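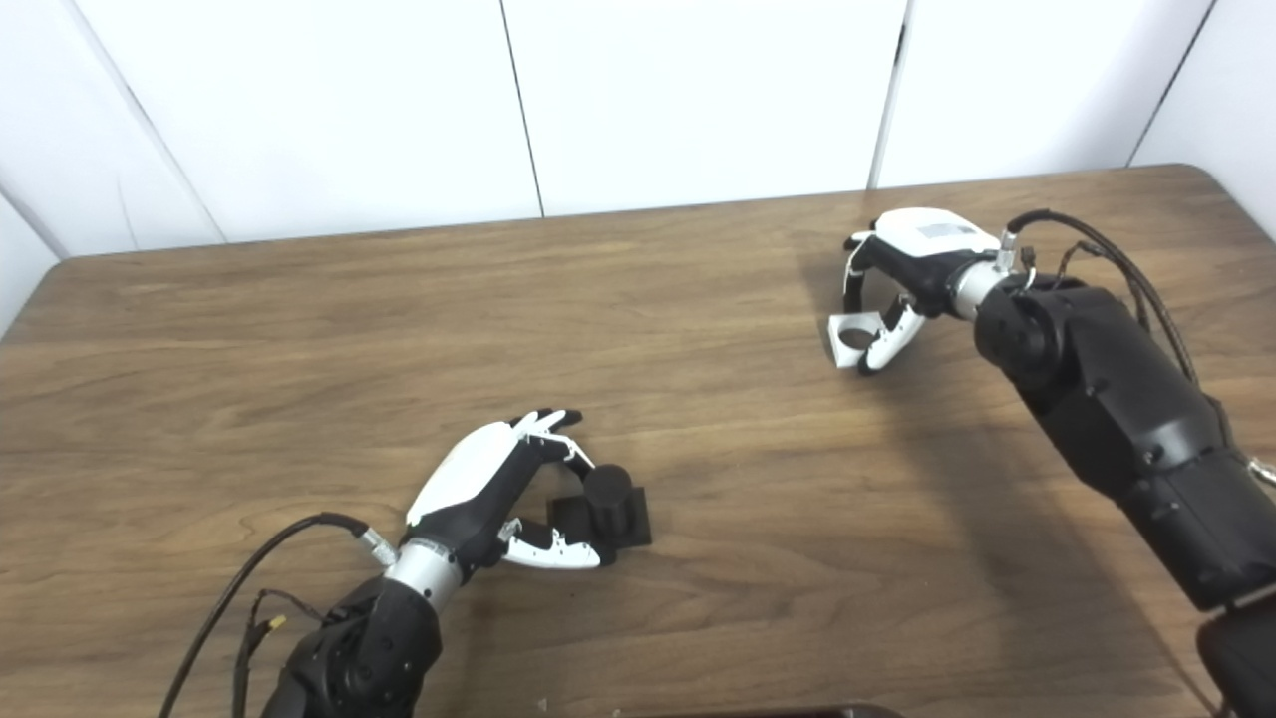

Sunday, Bisden depot, bay by the wash. Bus 1445 is back on the pit with its driver's screen rattling again, the fourth visit for the same complaint, and the defect card now reads "STILL" in capitals with the rest of the line left blank. I'm writing it up properly this time so the next shift doesn't start again from the hinge, as I did, and as the two of us before me did. The short version is that the screen is fine and everything it's bolted to is optimistic. What I want at the front edge is the sort of join those white panels have behind the table, one thin dark seam and both faces meeting along it. What I've got is a gap you could post a timetable through at the top, and hard contact at the bottom. The back corners of that table are rounded off too, a courtesy not extended to the cash tray bracket, which has had a piece out of my forearm on every visit.

Background for anyone reading this who was on leave. After the business on the night services the company decided all the town buses would get full height screens with a locking door, and the kit came from Plurer. It is decent gear. The glazing is good, the door swings out into the aisle the way it ought to, and a driver can get out past it in a hurry, which the previous lot of half screens managed only by being useless. The latch is a Rønning, bought in by Plurer and rebadged with a sticker that falls off in the wash. The cab it all goes into is Nestberg's, and Nestberg built that cab long before anyone imagined hanging a door off it. The mounting rail picks up on the seat platform at the bottom and on the ceiling duct at the top. The platform is structural. The duct is there to carry air.

You can see where this is heading.

Complaint as written by drivers, tidied up for spelling and blasphemy: buzz at idle, stops when pulling away, comes back as a knock over the speed humps on the hospital loop. Door sometimes needs a second shove to latch. One driver has wedged a folded transfer book in the top of the gap and reports it as a complete cure. It is, as it happens, better than anything we've done up to now. I've left it in the door pocket with respect.

What was done before, from the cards:

First visit, hinge pins greased. Went out.
Second visit, hinge pins replaced, greased. Went out.
Third visit, striker plate moved inboard, latch adjusted, "ran OK in yard". The yard is flat concrete. A shopping trolley runs OK in the yard.

What I did today.

Engine running, parked, door latched. Buzz present straight away, loud at the driver's ear and almost nothing from the first passenger seat, so anybody who stood in the aisle and pronounced it acceptable was telling the truth and no use to anyone. Pressed on the glazing at hinge height, no change. Pressed at the latch, no change. Pressed with one finger on the top rail where it meets the duct and it stopped dead. Let go, started again. Did this several more times because it was the first satisfying thing to happen all weekend.

Took the duct cover down. Two of the clips came with it and one stayed up there as a souvenir. Behind the cover the top bracket is held by the pair of screws the Plurer drawing asks for, into a threaded insert, into duct skin. The front insert has pulled and is turning in its hole. The rear one is sound but the skin has bowed around it. So the whole top of the screen is hanging from one good fixing and the goodwill of a sheet metal duct, and every time the door is shoved shut the top walks forward a touch, the gap opens, the latch misses, and somebody shoves it harder next time. The hinge pins, all greased and beautiful, had nothing to do with it.

I also measured the door opening for the record, 500 mm clear at waist height, same as the drawing. Checked because there was a theory in the tea room that the doors had been supplied undersize. They weren't. The theory will survive this.

Repair. There is a roof bow not far behind the duct, which is what the bracket should have been on in the first place. Made up a bridging plate from the offcut rack, steel, long enough to reach back and pick up the bow, and put the original bracket onto that. New through bolts with locking nuts in place of the insert. Packed between the plate and the duct skin with the closed-cell strip we use on the destination gear, so it can't start a new buzz of its own. Put the striker back to where Plurer had it before the third visit, since its move inboard was chasing a door that had wandered. Two-handed job holding the plate up and starting the nuts, and I have the usual allocation of hands, so there was some language. The glazing was taped and covered throughout and came out of it with no scratches, which I'd like noted as I was blamed for the last one.

Gap is now even from top to bottom. Not pretty, because the front pillar trim has its own opinions about straight lines, but even. Door latches with one push, a normal push, the kind a person gives who has just sat down and has a queue of schoolkids looking at them. Unlatches from inside with one hand while seated. Tried it from the awkward position too, twisted round with the belt on, and it's fine. Tried it with gloves. Tried pulling the door from the aisle side with it locked and it held without the top shifting. I'm not claiming that as a strength test. It was me, pulling on a door, with a bad shoulder.

Cycle test. Set the door going open and shut by hand with the radio on until the count reached 500. I don't recommend it. Checked the bracket with the paint marks afterwards and there's no movement on the bolts or the nuts. Latch tongue has a bright line on the lower face where it's bearing a bit harder than the top, probably still bedding in after the striker came back. Look at it again at the next service and don't touch it before then. I mean this. Leave the striker alone.

Road run. Out the gate, round by the cemetery, both ways over the humps on the hospital loop, which at that hour on a Sunday contained one magpie and a bloke in a dressing gown putting his bins out. No knock. Slight tick from the right-hand side over the railway crossing that I spent a while blaming on the screen, and which was my own thermos in the door pocket. No buzz at idle with the air con off. With the air con on full there's a faint hum from the duct cover itself where the missing clip ought to be. Clip on order. Bit of cloth tape on it meanwhile, on the inside where the inspector won't be offended by the colour.

Things still not right:

The cash tray bracket. Sharp outer corner at forearm height, bites anybody working in there and presumably the odd driver. I've radiused this one with a file and touched in the paint. The rest of the fleet still has the factory edge. Put a strip on them or get the file out.

The reflection. With the saloon lights up and rain about, the driver gets a ghost of the front passenger seats in the nearside mirror line through the glazing. Not our fault and not fixable with a spanner. Several cards mention it and they've all been closed as "no fault found", presumably in daylight. I've reopened the one for this bus and written "look at night" on it.

The transfer book. Please return to driver.

Other buses. Had a quick feel of the top rail on the ones parked within reach while the kettle was on. Of those, 7 have a bit of give at the duct end and ought to be opened up before they start buzzing. I've chalked the front wheel arch on each. Don't wash the chalk off. I've asked for the washer to skip them tonight and have very little faith in this arrangement, so the fleet numbers are also on the whiteboard under the raffle results.

For Plurer: I've drafted a note with the bridging plate sketch and photos of the pulled insert, asking whether they'd be good enough to revise the top fixing for this cab. Last time we wrote to them we were sent a very nice catalogue. A copy goes to Nestberg, who will say the duct was never rated for a door, and they'll be right.

Parts used: bridging plate (offcut, no stock number), through bolts and locking nuts from the body bin, closed-cell strip off the end of the roll. Roll is now finished. Somebody reorder it before the destination gear starts singing.

1445 released for the first run tomorrow. Keys on the hook, card signed, "STILL" crossed out in pencil.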